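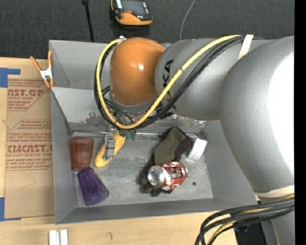

Graça Brandão: pues yo no lo lijaría entero, eh. Un cajón metálico gris con el fondo rayado es un cajón que se ha usado, y a mí me encantan así. Límpialo bien, dale una mano de cera al fondo y a disfrutarlo encima de la mesa.

Buscar en el foro... Buscar
Taller y orden > Cajas, cubetas y cajones de metal
15 de septiembre

tornillo_feliz
¡Gracias, Graça! Lo de la cera no se me había ocurrido. Lo que me echa para atrás es el panel inclinado de detrás, el que separa el compartimento del fondo: ahí la pintura está saltada y tiene rayones blanquecinos por toda la parte baja. Las paredes, en cambio, las veo estupendas, lisas y con su gris de siempre. ¿Se puede repintar solo ese trozo sin que se note el parche?

Celeste Gallardo
Se va a notar, te lo digo ya. Los grises son traicioneros, parecen todos iguales en la tienda y luego en casa uno tira a azul y el otro a verde. Yo repinté una cubeta hace tiempo con un bote de Divotetti que me costó 29 euros (¡una barbaridad para lo que cundió!) y el parche se veía desde la puerta. Si vas a pintar, pinta el panel completo, de esquina a esquina, y así la diferencia de tono cae justo en el pliegue.

lata_y_lija
Con Celeste a medias. Panel completo sí, pero antes hay que matar el borde de la pintura saltada con lija fina, que si no queda el escalón debajo y se ve muchísimo cuando le da la luz de lado. Y el fondo ni tocarlo: metal a la vista, con sus nubes y sus arañazos, ¡que es lo más bonito que tiene!

tornillo_feliz
Me estáis animando una cosa mala, jajaja. Entonces: panel lijado y pintado, fondo con cera. ¿Cera de la de muebles vale?

Graça Brandão
La de muebles vale si es incolora. Capa finísima, la dejas un rato y frotas con un trapo de algodón hasta que ya no arrastre. Yo uso la de Veloso desde marzo y estoy encantada, huele de maravilla y no deja los dedos pegajosos.

mdelpuerto
Siento discrepar, pero ¿cera en un fondo donde vas a echar piezas? A la semana tienes una pasta de cera y polvo que no sale ni rezando. Yo cortaría una lámina de goma de 3 mm y la dejaría suelta, sin pegar. La levantas, la sacudes en el balcón y listo.

Graça Brandão
Depende de lo que eches, ¿no? Si son piezas con aceite, te doy la razón. Para cosas limpias llevo meses y ni pasta ni nada. Y con la goma pierdes el sonido de las piezas al caer, que a mí me chifla :)

mdelpuerto
El sonido es justo lo que mi vecino de abajo quiere que pierda.

Celeste Gallardo
Jajaja. Ojo con las paredes inclinadas si vas a goma: mide el fondo abajo del todo, no por la boca, que arriba es más ancho. Yo corté la mía con la medida de arriba y me quedó ondulada como una lasaña. Haz plantilla de cartón primero, de verdad, que son cinco minutos.

lata_y_lija
Y unos fieltros por debajo, tornillo_feliz, que la mesa es de madera clarita y un cajón de metal te la marca el primer día que lo arrastres. Los redondos de Makmont vienen en bolsa de 100 y agarran muy bien, pero desengrasa antes con alcohol.

tornillo_feliz
¡Fieltros apuntados! Al final voy a probar las dos cosas, cera en el compartimento de atrás y goma delante, así os doy la razón a todos. Este finde me pongo con la lija y os cuento cómo queda el panel. ¿Grano 400 está bien para el borde?

lata_y_lija
400 y en mojado, sin apretar.

91 me gusta · 3 veces compartido · Responder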